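Tadum – parts price list, README

Price list of used desktop parts, scraped from the Zarport classifieds. One row per listing, 3,389 rows, one csv. Last pull was in October.

Columns
id, part, condition, price, town, notes
Prices in whole dollars. Blank = seller wanted offers.

Case pics
Desktop towers, side panel off, CPU socket empty:

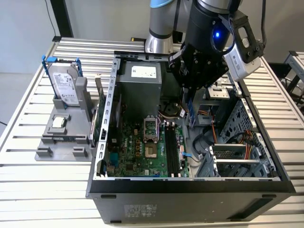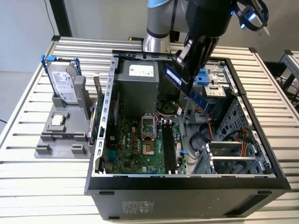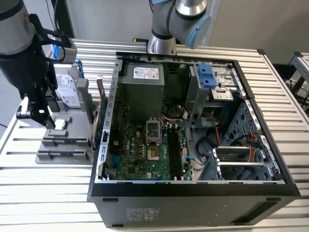
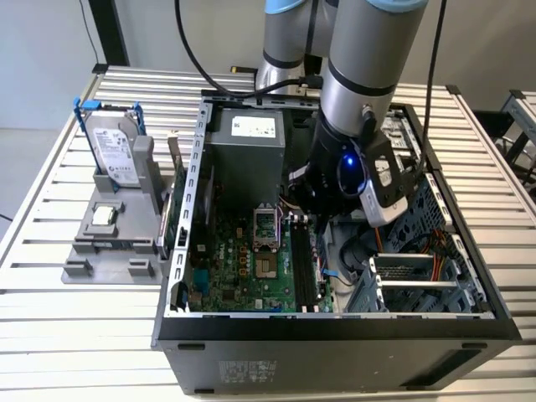 Known problems
- dupes, mostly reposts. Not cleaned yet
- anything over 800 is a typo or a whole lot sale, filter it
- "Hồ" in town breaks if you dont open as UTF-8
- 5 rows have no part name – leave them, the ids are used in Vindenari

License
Free to use, credit Tadum. Fixes welcome, small ones pls.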